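Why I Went Back to Wolteo

Posted Tuesday, October 6, 2020

I quit Wolteo in the spring and figured that was it. I had put in two years, mostly as a hauler pilot running ore between the outer stations, and I was tired of it. The game asks you to log in every day or fall behind, and I had fallen behind anyway.

Then in August they announced the Lenihan server. Fresh start, no transfers, no bought currency for the first season. I told my old crew I would try it for a weekend. I'm still there.

If you never played, Wolteo is a trading game with some fighting in it. You get a small ship and a loan. You buy goods at one port and sell them at another, and other players try to take them from you on the way. On the old server this had stopped working. Three or four big companies owned every port worth docking at, and a new player would hit the docking fees and leave. I don't blame them. I paid those fees for months and made next to nothing.

On Lenihan everyone started broke. The first week, people were flying the starter ship with no guns and just hoping. I lost mine twice near Grammont, which is the choke point between the inner ports and the mining belt. Both times it was the same pilot, and both times she sent me a polite message afterward with a tip about my route. Her name in the game is a string of numbers, but on voice she goes by Fereshteh Kermani, and she now flies escort for us. I still bring up the 3,000 credits she owes me.
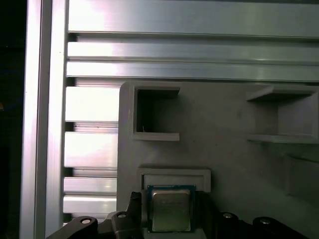 Our company is called Trilmont. It has 5 members on a good night. Godelieve Maes runs the market side, and she is the reason we have any money. She keeps a sheet of what every port is buying and updates it before the rest of us have logged in. I used to think that kind of thing took the fun out of a game. Now I ask her for the sheet before I undock.

The new contract board is the best change they made. On the old server, you had to know someone to get a hauling job. Now you post what you want moved, put up a deposit, and anyone can take it. If the cargo doesn't show up, the deposit covers part of the loss. There are still scams. One guy was posting jobs to a station he had locked himself, then keeping the hauler's collateral. It got patched in four days, and his company fell apart the same week over who got to keep the profits.

What I don't like: the map is still slow to load, the chat filter blocks the name of one of the game's own planets, and ship insurance pays out so little that I stopped buying it. Fuel prices are also off. Filling up at Grammont costs more than the cargo is worth unless you're carrying electronics, so most people skip it and take the long way. That leaves the belt emptier than it should be.

The season ends when the first company holds all the inner ports. We hold one, and it's the bad one with two docking bays. Fereshteh wants to take the next one over while its owners are asleep. Godelieve wants to buy it. We're voting on it this weekend, and I haven't picked a side yet.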